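Search this wiki Search Go

Erkness grip-drift fault

The Erkness grip-drift fault was a defect in the Erkness line of two-fingered grippers, sold by Otitz for tabletop handling work. A gripper with the fault slowly lost its zero point, so that the control software believed the fingers were further apart than they were. The fault was made public on 28 June 2021 in a safety notice covering 641 units.

Background

The Erkness gripper has a pair of opposed fingers, each lined with a ribbed pad that bends around whatever it holds. It was sold for picking up light goods from desks and tables, including folded cloth and small packets. The same fingers were offered in a hand-held version, used to record how a person approaches and grasps an object. Soft items were known to be the harder case – a folded cloth gives way under the fingers, and a small error in the opening is easily missed.
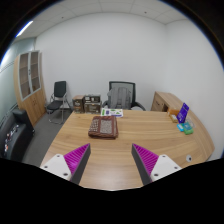
Discovery

The fault was first noticed at the Pledamham test site, where staff found that grippers which had passed their morning check were squeezing thin boxes too hard by the afternoon. At first the pads were blamed, and two sets were replaced without any change. A later test ran 100 open-and-close cycles with no object between the fingers. The reported opening at the end was 4 mm wider than the measured one.

Cause

The report traced the drift to a small clamp holding the position sensor to its shaft. The clamp could slip each time the fingers closed fully, and each slip was added to the last. Restarting the gripper did not clear the error, as the stored zero point was read back from memory.

Tabletop work made the problem worse in one respect. Flat packets and mats lying close to the surface call for the fingers to come in low and close a long way, and full closure was the movement that caused the slip.

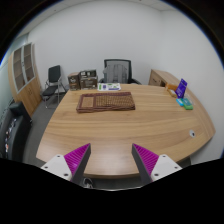
Otitz graded the fault as a pinch hazard. The force limit depended on the reported opening, and a drifting unit could go on closing after it should have stopped. No injuries were recorded, though one operator at Pledamham had a glove caught.

Remedy

Owners were told to stop using powered units until the clamp had been changed. The replacement, known as the Parry clamp, has a keyed fitting that cannot turn on the shaft. A software update released in December added a zero check at every start, and the gripper now refuses to run if the check fails. Hand-held units have no motor and were left out of the notice, but recordings made with them before the repair may contain wrong finger openings.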